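Hand-held grippers: keeping them going at the kitchen table
Workshop Tips > Small machines
Posted by Elsie Oakley

Quick one, written between other things. Several of you asked how I keep a pair of hand grippers from getting sloppy. Mine are the two-finger kind, blue pads, black linkages, screws all over the place. If yours are built differently, the pads and wiping parts still go and the screw parts may not. Check your own sheet before you turn anything.

Before you start

Clear yourself a spot about the size of a place mat. Leave the rest of the table alone, you'll want normal stuff there for the check at the end.

You need:
2 mm hex key, a decent one
small flathead
soft brush (old makeup brush is great)
Mumow cloths or any lint free cloth
isopropyl
a saucer for screws, light colored
400 grit paper, a scrap
masking tape and a pencil

Power off. Cable out if there is one. Then work the fingers open and closed a few times by hand and just listen. Gritty, clicky, smooth? Write it down on the tape and stick it to the table. You will forget by the time you've got it back together.

Pads first

Always pads first. Most of what people call a "weak grip" is a greasy pad. Hand lotion, orange peel oil, the dust off snack packets, it all ends up there.

Damp cloth, not dripping. One pass across, turn the cloth, one pass back. Then a little isopropyl on a clean corner. Let them air for 20 minutes. Don't use the hair dryer, I did and one corner lifted and I had to reglue it.

Shiny patch that won't clean off? Two or three light strokes with the 400 grit, in one direction. Light! You are taking the shine off and that is all. Wipe again after.

Pad lifting at a corner: peel it back only as far as it wants to go, scrape the old glue with a fingernail, thin smear of contact adhesive, tape overnight. Trevor Holroyd uses a clothespin in place of tape. Leaves a dent, I think. He says it doesn't. Both pads get done on the same day even if only one is bad. Mismatched pads make a tube roll out sideways every time.

Checking the line-up

Close the fingers slowly with nothing between them. Pads should meet flat. Look from the front, then from the top. Strip of paper between them, close, tug gently. Same drag at the tip and at the base = fine. Drags at the tip only = a finger is toed in.

Then try it on something upright. I keep a tin of odds and ends for this, round things and slippery things and things with a bit of give. A lip balm size tube standing on end is the one that shows up a crooked finger fastest.
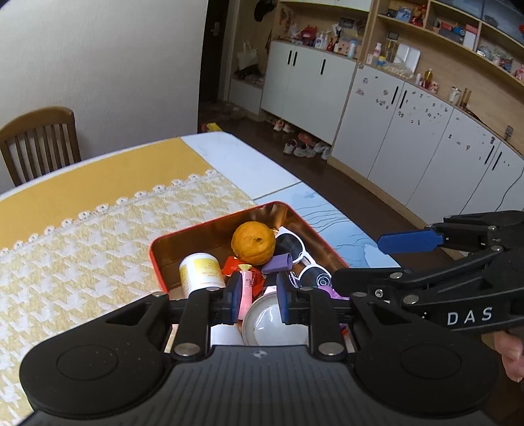

Go in straight down, stop halfway, close. If the tube leans before both pads are on it, one finger is getting there early. Do it again from the other side of the table to be sure it's the gripper and not your wrist. It is quite often the wrist.

Do the second gripper too while you're at it. Same objects, same order. If one hand is worse than the other, swap hands and repeat. Trouble follows the hand = it's you. Trouble stays with the gripper = get the hex key out.

Screws and pivots

The pivots are where everyone goes wrong. They are supposed to be snug and still move. Ordinary screws hold two things together and get done up properly. Pivots don't. Learn which is which on yours before you touch one, and put a pencil dot on the tape sketch for each.

One screw out at a time. Saucer. Back in before the next one comes out. Bleddyn Bevan took the whole left linkage apart in one go last March and spent an evening with a bag of washers and no idea. He has asked me to stop mentioning it.

For a loose pivot:
– quarter turn in, try the finger
– another bit, try again
– stop as soon as the side to side wobble goes
– finger should still fall open or swing freely, whichever yours did before

Comes loose again in a week? Tiny dab of thread lock, the weak kind. I use Prerkik because the bottle has a pin nozzle, any low strength one is ok. Dab it on a toothpick and put it on the thread, never straight from the bottle into the joint. Creeps into the pivot and then you have a very nice paperweight.

Rounded off screw head: rubber band over the head, press hard, turn slow. Worked for me more than once. If not, stop there and take it to somebody with extractors. Kershaw's on the corner did mine while I waited.

Compare left and right as you go. Both sides are made the same on mine, so if a screw sits proud on one arm and flush on the other, that's your clue.

Dust

Brush the linkages with the fingers open, then again closed. Different bits show. Tip the thing upside down and brush again. No canned air up close, it drives crumbs farther in – and keep the brush dry.

Ribbed or textured parts of the body hold skin grime like you wouldn't beleive. Old toothbrush, barely damp. Go along the ribs.

Threads are the other thing. Fringe, lace edging, a loose end off a runner. They wind around a pivot and you won't see them until the finger starts to stick. Tweezers, and turn the pivot backward while you pull. Never cut and leave the rest in.

Oil? Mostly no. If the sheet says to, one drop on a toothpick and wipe off the extra. Never anywhere near the pads. If you slip and get some on a pad, back to the top of this page I'm afraid.

The table check

Do this after every tighten. Small things lying flat, on cloth, is harder than anything standing up. The cloth bunches. Pad tips catch the weave. If it can pick up a little tube on its side off a tablecloth without taking the tablecloth along, leave it alone, you're done.
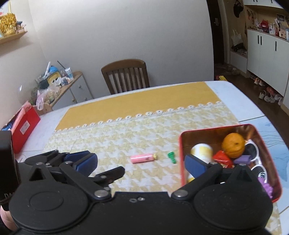
Pink tube and a small green piece on the houndstooth cloth, next to the tray.

Order I do it in: something lying down on cloth, then the same thing off the bare tabletop, then something round out of a tray with sides. The sides matter. A finger that's fine in the open can foul on a rim, and you want to know that now. Go slow coming down near a rim, that's how pads get their corners torn.

Sunglasses are a good last one if you've an old pair. Awkward shape, light, slides about. Use a pair you don't care about.

Write the result on the tape next to what you wrote at the start. Tape goes in a notebook. Mine's up to page 87 and some of it is even readable.

If it still isn't right

Fingers close unevenly after all that: check for a bent arm. Lay a steel ruler along it and look for light. Don't bend it back cold over the edge of a table. Order the part.

One finger springs back: thread in a pivot, nine times in ten. See Dust.

Click at the same place each time: usually a screw head touching something as it passes. Mark the spot with pencil, open and close, see where the pencil rubs off.

Works when cool, sticks after a long session: too tight. Back the pivot off a hair.

Whole thing feels heavy in the hand: that's your hand. Rest.

Putting away

Fingers slightly open, not clamped shut. Pads not touching anything, a shut pad takes a set and then you get that flat shiny stripe. I use a Skulix tub with a lid, shoe box is fine. Hex key lives in the same box, taped to the lid. Keep it out of the sun, the glue hates it.

How often: pads whenever they feel slick, brush weekly if you use it daily, screws once a month. More if there's pets.

Comments

Stuart Inskip: The paper strip test sorted mine, thanks. Top of the pad was barely touching. What adhesive do you use?

Elsie Oakley: Plain contact adhesive out of the shoe repair kit. Thin coat on both faces, wait til it's tacky.

Ewan Ellery: You say no oil but mine squeaks. Only on the right and only when closing.

Elsie Oakley: Brush it out first, then back that pivot off a touch. If it still squeaks after that, one drop, toothpick, wipe. Let me know wich one fixed it.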